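Small Office Forum > Furniture & Fit-Out > Blinds on glass partitions: am I fighting the room?

Started by plankfloor

We moved into a glass-walled room on the second floor in August and I've spent the months since slowly losing an argument with it. White standing desk, wood-look floor, one black mesh chair with a headrest that makes whoever sits in it look like a minor villain. Behind the desk it's glass with white horizontal blinds, and when the ceiling lights are on you get them back again as reflections.

I want to know three things. Do I turn the desk ninety degrees so I'm side-on to the glass? Do I swap the blinds for film? And what do people do about cables under a standing desk, given that mine look like something the tide left?

Budget is $1000 for the lot, of which my business partner believes I've been given $500.

Reply by mostlybeige

Film. Always film. Blinds on interior glass are a dust farm with a cord. We had the Giltell frosted stuff put on four years ago and I have thought about it exactly once since, to write this.

Reply by Deskward_Ho

Disagree with beige, as is traditional. Film is forever, or at least it's until you spend a weekend with a scraper. Blinds you can open when you feel like seeing another human being, and close when you see which one it is.

Is the desk a Floder? If so the leg frame will take a cable tray without drilling. Mine cost $69 and took longer to unbox than to fit.

Reply by plankfloor

Not a Floder, it's a Karabulut. Same idea, T-shaped legs, keypad under the top. The keypad has presets. I have set one of them to "standing" and have visited it 2 times.

Pictures.
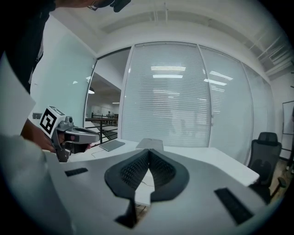
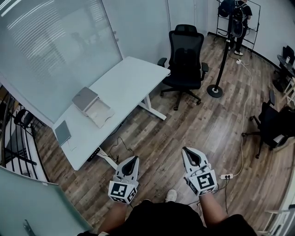 Re: Blinds on glass partitions (page 2)

Reply by mostlybeige

Well, I see what you mean about the lights. Two of them stacked up neatly in the middle panel like a spare pair. Film won't fix that by the way, not if it goes on the far side. You need the matte kind on your side of the glass. I take back nothing else.

Reply by cornerunit

Forget the glass, look at the floor behind that desk. Those cables aren't being managed, they're being allowed to roam. Screw-in tray under the back edge, one power strip in it, and a single cable down the leg in a sleeve. Leave enough slack for full height. Ask me how I learned about slack. (The monitor was insured.)

Reply by Deskward_Ho

Counterpoint to cornerunit: no screws. He'll want to sell that desk one day and every hole is ten bucks off. Clamp-on tray.

Turning the desk is the right call though. The back of it faces the glass, so everyone walking past gets the cable view, blinds permitting. Put the short end against the glass and the mess faces the wall.

Reply by cornerunit

A used Karabulut sells for the price of a sandwich with or without holes. Screw it.

Reply by hingepoint

Can I ask about the black pole on the round base, over to the right past the chair? If that's your coat stand, it's very committed to minimalism. If it's spare, move it. You've got a nice bare run of plank floor there and a pole standing in it.

Also, the thin cable running along the desktop bothers me more than the pile underneath. The pile has at least given up. Stick-on clips under the front edge, five minutes.

Reply by plankfloor

The pole was here when we came. I have been treating it as a tenant.

Got a quote for matte film on all the interior glass from Bravesier: $908, fitted. That leaves me $92 for the tray, the sleeve, the clips and lunch. It also leaves a conversation with my business partner, which I'm pricing separately.

Reply by Deskward_Ho

$908 to stop looking at four lights. Turn the desk first. It's free and you'll know by tomorrow whether you still hate the glass.

Reply by mostlybeige

He'll still hate the glass.

Reply by plankfloor

Fine, desk first. Clamp-on tray is ordered (sorry, cornerunit). If the reflections still annoy me from the side I'll get the film done on one panel and see. Will report back once the leg has finished tangling itself around everything on the way round.

Reply by cornerunit

Unplug it before you turn it. I know you know. Unplug it anyway.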